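Gallery: Shelf Restocking by Demonstration

Posted Monday, August 3, 2026, by Lavanya Fernandes

Our group studies how a robot can learn to fill store shelves by watching how people do it. The method is called Silomness. A person does the work in the normal way while a camera at head height records, and afterwards our software looks for the moments when an item changes its place: from carton to hand, from hand to shelf. These moments become the training material for the robot. We do not write any rules about where a hand should go.

For this gallery I was asked to write a little around the picture, so that people outside the laboratory can follow. I will try to keep it short, but Renzo Marino says I never manage this.

The task

We chose snack packets for the first study. They are small, they are soft, and they look different each time they are picked up. A box of cereal has the same shape from Monday to Friday, but a packet of konjac strips bends, slides and turns its printed side away. In our earlier work with rigid boxes, the robot could plan the whole movement before it started. With soft packets this plan is already old when the fingers close.

The mixed carton is the hardest part. When all packets in a carton are the same, the robot only needs to take one. When they are mixed, it must also decide which one it has taken, and the answer is often visible only after the packet is lifted and turned a little. People do this turning without thinking. In our recordings it became one of the most useful signals, and Sudheer Pisharody built a separate step of the method only for it.

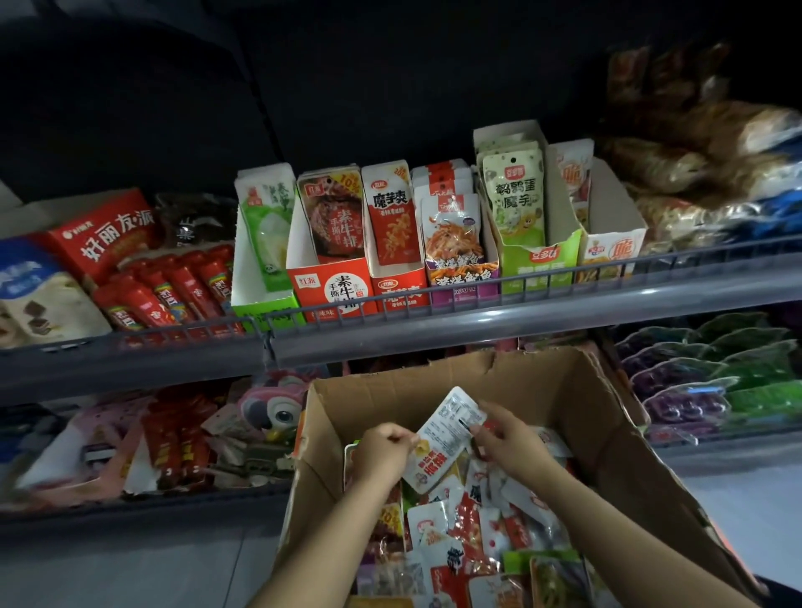 The second difficult part is the display box. A packet must go in standing up, behind or in front of the ones already there, and it must not push the neighbors over the rail. We recorded 68 restocking sessions with 11 people. Each person received the same instruction, which was to fill the shelf as they would in a shop. We did not correct anyone. Some people sort by color first, some work from left to right, and one person always did the far corner last. The model received all of these habits together.

What we found

The result that surprised us is about the two hands. We had expected that one hand would carry and the other would mostly rest. But in the recordings the second hand is busy very often: it holds a carton flap open, it supports a packet from below, or it makes space between two packets on the shelf. When we trained the model only on the carrying hand, it placed 14 of 60 test packets in the wrong position or dropped them. When we trained it on both hands, the number was 11 of 60. This is a small improvement, and I do not want to make it bigger than it is. With only 60 packets, it may also be partly luck. Still, the kind of mistake changed. There were fewer dropped packets, and the mistakes that stayed were mostly packets put into a neighboring display box with a similar color.

Adi Harahap is now looking at this color problem. Her first idea is to let the model wait a short time before it decides, until more of the print can be seen.

What comes next

In October we start the second round, with hanging packets and larger bags. Hanging goods need a different movement, because the hole in the packet must meet the hook, and we have very little material for it so far.

The annotation guide was written by Sumathi Unnithan and is available on request. Please write to the group address and mention Silomness in the subject line. Requests for the recordings themselves take longer, as each participant must agree first.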